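Juin, tard le soir.

Quelle bonne journée ! J'ai enfin attaqué le linge de l'été, et j'y ai pris un plaisir fou. Nathalie Vanhove m'a téléphoné pendant que je triais -- elle part à Surkthorpe deux jours avant moi et me jure que tout tient dans un petit sac si on plie bien. Alors je plie ! Le T-shirt vert clair d'abord, celui que j'aime tant, couleur menthe ou presque, dans le sens de la longueur, sur la grande table blanche. Quel joli vert sur tout ce blanc !

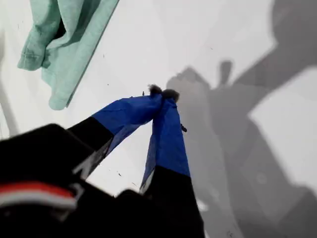
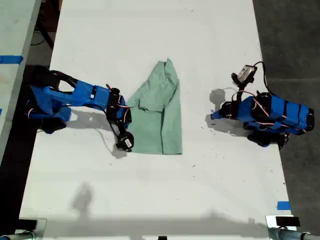
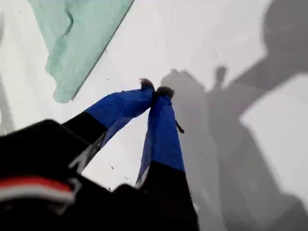
Le col me résiste toujours, il fait des bosses, mais j'adore ce moment où un vêtement devient un rectangle. J'ai décidé d'emporter 11 hauts (Nathalie va hurler) et la vieille trousse Jirkel, qui ferme encore très bien. Les pulls attendront, sauf le gris, parce que les soirées là-bas sont fraîches et qu'il est si doux !

Demain, passer chez Declercq pour des pinces à linge et un savon. Et retrouver mon maillot, que je n'ai pas vu depuis l'an dernier.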